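Bench notebook, Itlow returns room
November, start of shift 6:40 a.m.

Carried over from last entry: the Trummer cell is still on shuttlecocks only. Grips and string stay with the hand packers until the tray recesses for those are settled. Donder software was updated overnight and I had to log in twice before it would take my badge.

Backlog at start was 2,424 loose shuttlecocks, all club returns, all nylon. Feather ones go to the other bench and should not be in this count. If you find one in the bin, pull it and write it on the whiteboard.

Nomvula Adams has the cell this week, I have it next week. She asked me to put down how the job is split now, because the sheet on the wall is from before the arms and two people have followed it by mistake.

Old way: four of us at the long table, each with a bin, each filling trays and checking skirts as we went. Whoever filled the tray signed it.

Now: one person tends the cell and one person checks filled trays at the window. The other two are on grips and string. The person tending tips out a small batch, lets the arms work, and clears anything they leave. Small batch means a handful. When we tipped half a bin they spent most of their time nudging the pile.

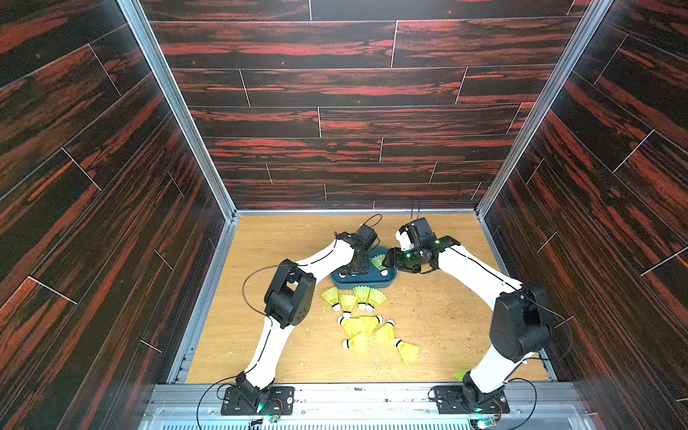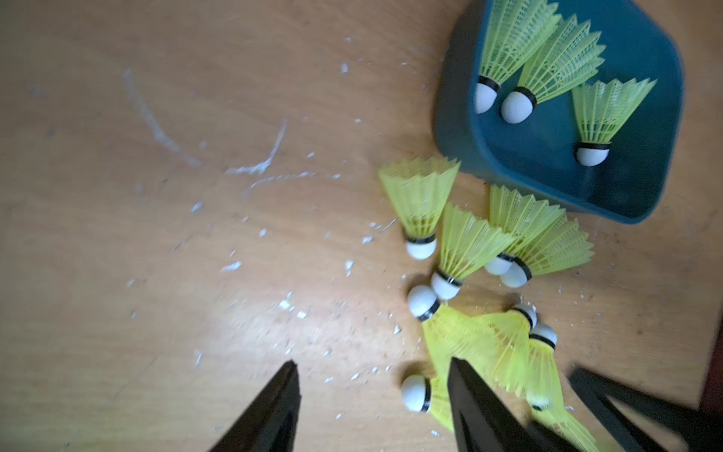 Yellow nylon, blue-green tray.

Counts for the shift: 281 placed by the arms before first break, 153 after. The second number is low on account of the restart, which took most of an hour. I would not use it for planning. Nomvula wants a full week before anyone quotes a rate to the office and I agree with her.

Things that went wrong:
Left arm dropped one on the way over and went back for another. The dropped one stayed where it was until I cleared it at the next stop. Same thing later on the right.
Two skirts came through creased. Can't say if the fingers did it or if they arrived like that. Checking a sample before tipping from now on, and keeping the creased ones in a bag marked Plinent so we can ask them about softer finger pads.
Restart asked for a home position and the instructions in the binder are for the old version. Nomvula wrote the new steps on a card and taped it inside the binder cover.

On the people side. My wrists are better than they were in spring. Standing at the window is harder on the back than sitting at the table was, and I have asked for a stool. The checker is on their own over there and misses the talk, so we are swapping at every break instead of every half shift. Try that until the end of the month and then decide.

Signing is not sorted out. The tray slip has one line for "packed by." I have been writing "cell" and my initials under it as checker. Office says the slip has to carry a person's name, but I did not pack it and I don't want my name against a creased skirt I never touched. Asked for a second line on the slip. No answer yet.

To do:
Take the old sheet off the wall.
Stool for the window.
Wipe the board at each break, grit builds up.
Ask Donder if the stop log can be printed by shift.
Train one more person on the restart so it isn't only Nomvula and me.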